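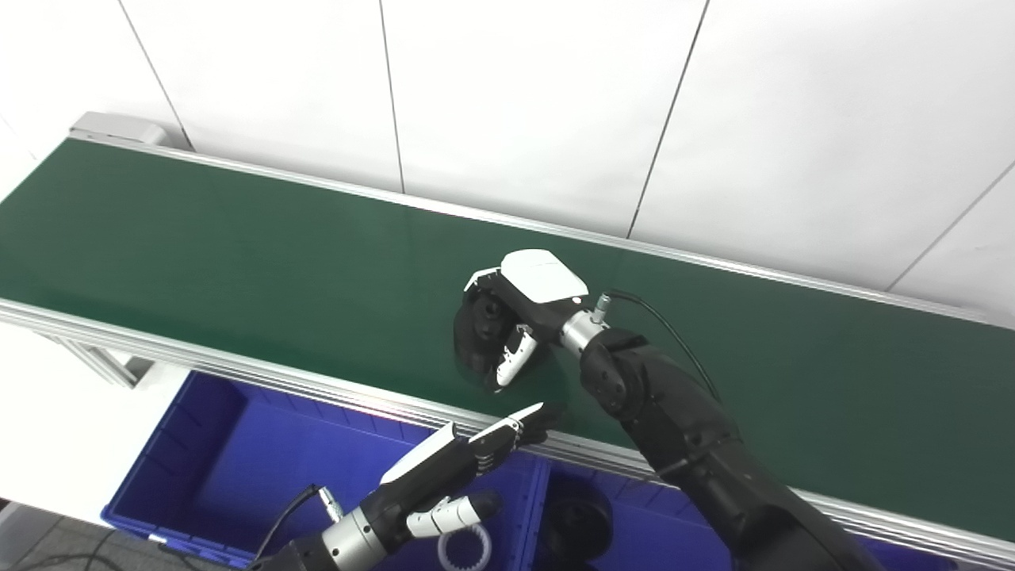 To: members of the Ceklow Working List on Automation in Small Plants
From: Secretariat, Ceklow
Date: 21/03/2018
Subject: Re: Hand work at the sorting belt, and whether to budget for machines

Dear members,

The Secretariat thanks the Dollton plant for its message, which is quoted below with permission. As several other members have sent in similar questions, we are replying to the full list.

> We run a sorting and packing line for small mechanical parts, mainly gears, wheels and spacers. The parts come off a belt and are placed by hand into plastic crates according to type. Over 200 crates leave the line on a normal shift. It is dull work, and we have trouble keeping people in the post.
>
> Our management has seen material from Jikier on two-armed machines with fingered hands and has asked us whether such a machine could take over the crate work next year. We would be grateful for the views of members who have tried this. In particular, we wish to know whether a hand with fingers is worth the expense, or whether we should stay with simple grippers and redesign the line.
>
> We would also like to hear whether the same machine could be moved to other duties, such as wiping down the belt and folding empty cartons, when the line is idle.

The Secretariat has gathered the replies received so far from nine member plants. They do not agree on every point, but the following may be of use.

On picking single parts from a belt, the replies were fairly positive. A part that lies flat and apart from its neighbors can be picked up by several kinds of machine now on the market. Flat gears are harder than wheels, as there is little for a finger to get under. Two members report that a suction cup did better on flat parts than any hand they tried.

On taking parts out of a crate, the replies were far more careful. Parts rest against one another and against the walls, and the wrist needs room to enter. The Lagman plant ran a trial of 500 picks from a mixed crate and found that an attendant had to step in too often for the work to be left alone. The same plant ran 700 picks from the belt and was satisfied with the result, although a trained person remained quicker.

On fingered hands, opinion is divided. Members who change products often see value in one hand that can hold many shapes. Members with a steady product do not. All who answered asked that cables at the wrist be looked at early — a cable that catches on a crate rim will stop the line as surely as a failed motor.

On cleaning and folding, we have no report of a member using one machine for both these duties and for sorting. Wiping a flat belt was thought possible. Folding cartons was not thought ready, and the members who raised the matter of household chores at the last meeting reached the same view with regard to laundry and dishes.

The Secretariat therefore suggests that Dollton request a trial on its own parts before any sum is entered in the budget. The trial should use crates in their normal place beside the belt, and stoppages should be recorded together with completed picks. The supplier should also state in writing who will attend the machine during the trial.

Further replies may be sent to the list until the end of June. Members are asked to state the type of part, the type of gripper or hand, and whether the work was done from a belt or from a crate. Please remove earlier messages from your reply where they are not needed.

With regards,
The Secretariat
Ceklow Working List on Automation in Small Plants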